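**Ustesix Flallano molded table, white, knock-down legs**

Used on a tiled patio from January onward, then broken down and reassembled several times for this review. Bought at the regular price from Esteban, a garden and hardware outlet. The comparison unit is the older Gelteck folding table it replaced.

**What it is**

The Flallano is a white plastic table with separate tubular legs that fit into the corners of the top. It has no folding hardware. The listed length is 1,362 mm, and mine measured 2 mm under that with a steel tape, which I consider acceptable for a molded part. Each leg weighs 608 grams on a kitchen scale. The top is too large for my scale, but one adult can carry it through a door on edge without trouble.

The packaging was a single carton with the legs bagged separately. Printed instructions are limited to one sheet of line drawings. They are clear enough, except that the drawing of the leg seat is printed too small to show which way the leg should turn.

**Assembly**

Put down a sheet before starting. The top has to lie face down while the legs go in, and the white surface marks easily against grout or grit. I use black plastic sheeting of the kind sold for weed control. It slides a little on tile, so the table can creep when a leg is pushed hard. A piece of old carpet would hold better.

With the top inverted, each leg is lowered into its corner, pushed down and turned until it stops. The collar at the base of the leg should end up flush with the molding around it. If a gap remains on one side, the leg has gone in at a slight angle and should be pulled and started again. Do not try to correct it by leaning on the far end of the leg. The leverage is considerable and the corner molding takes all of it. 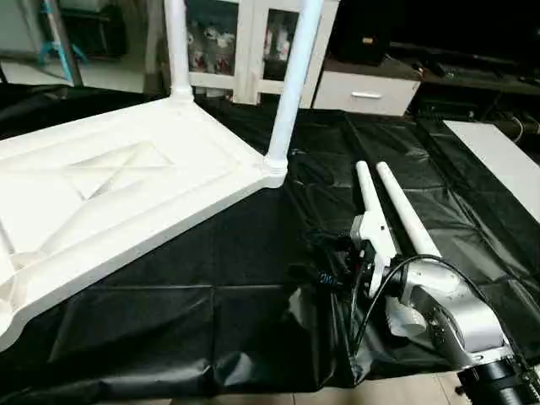 The first assembly took me 15 minutes, including unpacking. Later ones were quicker. Three of the legs seated without complaint. The fourth was tight on the first two attempts and needed the heel of the hand. It has since loosened to match the others — I would put this down to mold flash on the leg end.

**Stiffness**

Most of the strength in a table like this comes from the ribbing underneath. The Flallano has a recessed underside with a raised rim and crossed ribs molded into the panel. The rim does a good deal of the work along the long edges. With a full stockpot set in the middle I could see no sag by eye, and a straightedge laid across the width showed a sliver of light and no more. The Gelteck bowed visibly under the same pot.

Side-to-side movement is less impressive. Push the table at one end and it racks slightly before the legs take up the slack. It is fine for meals and potting. I would not mount a vise on it or use it for sawing.

Leg fit is the part to watch over time. Plastic against plastic wears, and a table taken apart every week will loosen sooner than one left standing all summer. After my repeated cycles the play at the foot of each leg has increased, though only slightly. Ustesix lists replacement legs but no replacement tops, so a worn corner means a new table.

**Taking it down**

Turn the table over again, on the sheet. Hold each leg low, near the collar, and twist while pulling straight. Pulling from the top end of the leg bends the joint sideways and makes it bind. Work on one leg at a time and keep a hand on the molding so that it does not lift with the leg.

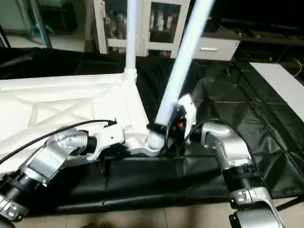 *Upright pole at the hub, leaning pole to its right.*

**Cleaning and storage**

Dish soap and a soft brush handle the top. The underside is more work: the ribs form shallow pockets that collect dust and dead leaves, and a cloth only moves the dirt into the corners. Use a hose with the table tipped on its side, then leave it leaning until it drains. Wipe the leg ends before refitting them, as grit in the sockets will speed up the wear described above.

Taken apart, the top stands against a wall and the legs go in a bag behind it. The carton is not sturdy enough to keep as a storage box. Mine split at the bottom seam the second time I used it.

**Ratings**

| Item | Score out of 5 |
|---|---|
| Ease of assembly | 4 |
| Stiffness under vertical load | 4 |
| Resistance to racking | 2.5 |
| Cleaning | 3 |
| Instructions | 3 |
| Storage | 4 |

Suitable for patios, balconies and occasional extra seating indoors. For heavy bench work or weekly setup and teardown, look for a table with metal leg sockets. I have kept the Flallano and given away the Gelteck.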